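Stone Countertop Care: Your Questions

I run a little stone shop in Oltwood and answer the same things every week, so I finally typed them up. I update this page when I get a good new one!

Do I really have to seal marble?

Yep. I do mine every July, so it's easy to remember. Wipe it on, wait, buff it off, and then stay off it for 24 hours (I know, I know, takeout night).
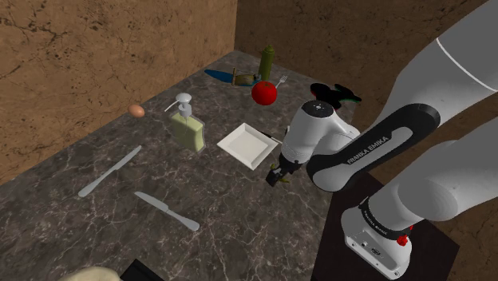 Page 2

Can I use vinegar to clean it?

Please don't! Lemon juice is just as bad. A drop of dish soap in warm water is all I ever use, and I dry it with an old T-shirt so it doesn't streak.

What about turmeric or banana stains?

Baking soda paste, plastic wrap, overnight. I've pulled some awful yellow spots out of a Latora slab this way. You might need a second round, and that's fine.

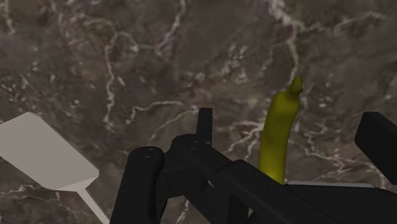
If the mark is still there after that, it could be an etch, meaning the polish itself is gone, and no paste will fix it. Bring me a photo and I'll tell you if it needs a pro.

How much does repolishing cost?

I charge 75 dollars for a small spot. Whole counters I have to see first, and if you're out past Drondton there's a drive fee.

Is it okay to put hot pans down?

I wouldn't. Grab a trivet. My aunt's counter has a ring on it from one soup pot, and it's been there for over 24 years.
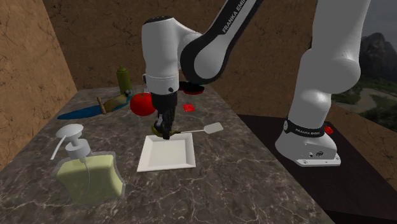 Do you match old stone?

Sometimes. I keep offcuts out back, so bring a chip if you have one.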